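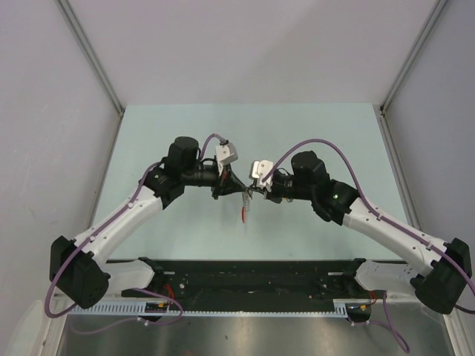 写真1 ミントグリーンの作業面の上に吊り下がった細い銀色チェーンと赤い先端部品

件名: Re: [Irnero部会] チェーン付き赤タグの絡みと保管方法
日付: 2021年2月24日

Illbridge倉庫の担当です。先日の問い合わせに回答します。引用は必要な部分だけ残しました。

> 赤い先端部品の付いた細チェーンですが、受け入れ後に
> 袋の中で絡み、仕分けに時間がかかっています。
> Zerkport側の在庫は3,446本です。
> 1. 一袋あたりの上限本数を決めたい
> 2. 先端部品の向きは揃えるべきか
> 3. 良品の見分け方を統一したい

1について。
当方では一袋18本を上限としています。それ以上入れると、袋を振ったときに上側のチェーンが下の輪に入り込みます。袋は口を折るだけにし、輪ゴムは使いません。輪ゴムの圧で細いチェーンに折れ癖が付いた例があります。

2について。
揃えてください。先端部品を袋の底側、チェーンの上端を口側にします。取り出すときは上端をつまみ、そのまま真上に引きます。先端部品を持って引くと隣のチェーンを巻き込みます。

3について。
吊り下げて確認するのが確実です。上端を保持して静止させ、次の点を見ます。
・チェーンが上から下までまっすぐ垂れること
・途中に結び目や輪の重なりがないこと
・先端部品が自重で下を向くこと

写真1の状態を基準にしてください。赤い先端部品は細長く、わずかに湾曲した形です。この湾曲は不良として数えないでください。Sungの旧図面では直線で描かれていますが、図面側が古いままになっています。差し替えは依頼済みです。

確認時の下地は無地の淡色を推奨します。柄のある布や木目の上では銀色の細いチェーンが見えにくく、重なりを見落とします。面に多少の汚れや点があっても判定には影響しませんが、粘着物は拭き取ってください。チェーンを下ろしたときに付着します。

絡んだものを解く手順も書いておきます。
面の上に広げ、先端部品を外側に出します。次に、結び目の中心を指で軽く転がして緩めます。引っ張って解くのは避けてください。緩まない場合は先の丸い針を輪に通し、2箇所から交互に広げます。それでも解けないものは別箱に入れ、本数だけ記録してください。切断の判断は当方で行います。

移し替えの順序ですが、まず2,000本を新しい袋に入れ、残りは現在の袋のまま棚の下段に置いてください。袋の在庫が足りないためです。追加分は発注してあり、入荷したらこのリストに流します。

先端部品の色落ちについての別件は、スレッドを分けて投稿をお願いします。件名の先頭に[Irnero部会]を付けてください。付いていないと保存先の振り分けに掛かりません。

以上
Illbridge倉庫 保管担当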